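Nimance Session Rules Pack, second edition: a long review from a happy user

Posted 30/03/2023 in Tools and Methods

I have now run the Nimance rules pack through most of a season of hand-held gripper work in ordinary homes, and I like it enough that I've stopped using my own checklist, which I was rather proud of. If you collect manipulation demonstrations outside a lab and your written procedure is a page of notes with coffee on it, please read on!

What you get is a ring-bound booklet, a set of wipe-clean cards, a sheet of finger-pad gauges and a login for the log templates. The booklet is short. It has 6 sections (site, people, tool, task, data, closing down) and each one starts with the rules themselves, in big type, with the reasoning tucked behind them for anyone who wants it. My old binder from Esdale did it the other way round, and you had to read a page and a half of background before it told you to wipe the lens.

The site section is the one I'd buy the pack for. It treats a lived-in room as a lived-in room. You walk it once with the householder, you agree out loud which surfaces and which objects are in play, and everything else stays exactly where it is. No tidying to make the background pretty. I used to clear shelves and straighten cushions, and my recordings all came out looking like a furniture catalog. The pack is firm on this: move a thing only if it's a trip hazard, private, or breakable and within reach of the arms. Labels with names and addresses, mail, family photos and screens all count as private, and there's a card for the walk-through that lists them so you don't have to remember.

It is also good on cords. Anything plugged in near the work surface gets looked at before you start, and if a cable runs where the operator will step, it gets moved or the station does. Simple stuff, but I had never written it down.

People next. Everyone in the home has to agree, and the booklet wants it in writing before the tool comes out of its case. It also asks for a stop word that anyone present can use, including a kid. My one quibble is that the consent form assumes a single household. I work in shared apartments a lot and ended up stapling two forms together.

The tool section covers checks at the start of each session: pivots tight, pads clean and seated, full open, full close, open again, and then a slow pass over the work surface to confirm the view is clear. With two grippers you do the whole routine on each one, then bring them together gently to see that they don't foul each other. It takes me a few minutes and I've caught one creeping pad that way, back in February, that would have spoiled a day. The gauge sheet has openings marked at 100, 115 and 130 mm, so you can check your own tool against the number you wrote in the log last time. Lovely little thing. I wish it were stiffer, mine already has a crease.
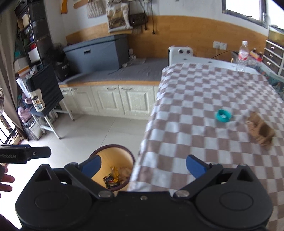

The task section is where I expected to argue, and I mostly didn't. Every episode begins from open fingers, hands settled, a short pause before the first reach. Failed grasps stay in the record and get tagged. You don't rehearse a motion until it looks graceful and then record only that one. I've worked to the Gaete guidelines too, and they're stricter about speed but vague about failures, so for my money Nimance has the better balance.

Soft things get a page to themselves, which pleased me no end. Cloth, wrappers and crumpled paper change shape each time you touch them, so you don't try to put them back the way they were. You just log "not reset" and keep going.

Data and closing down are fine. The log templates are plain spreadsheets, they open in anything, and the column names made sense to me on first read. Closing down includes handing the room back with the householder present and asking whether they'd like anything deleted. I've had people say yes, and it was much easier to deal with at the table than by email a week later.

Gripes, then. The wipe-clean cards smear if you use the pen that comes with them (I switched to an Ivent one and the trouble went away). The index is skimpy. There's almost nothing on pets, and I'd have given a lot for half a page on cats. Updates come as a whole new file with no list of changes, so you have to compare versions yourself.

Would I recommend it to someone working alone? Yes, very much so, though you'll skip the parts on handover between operators. Teams will get more out of it. Get the spiral version if they still offer both, as the glued one won't lie flat next to your gear.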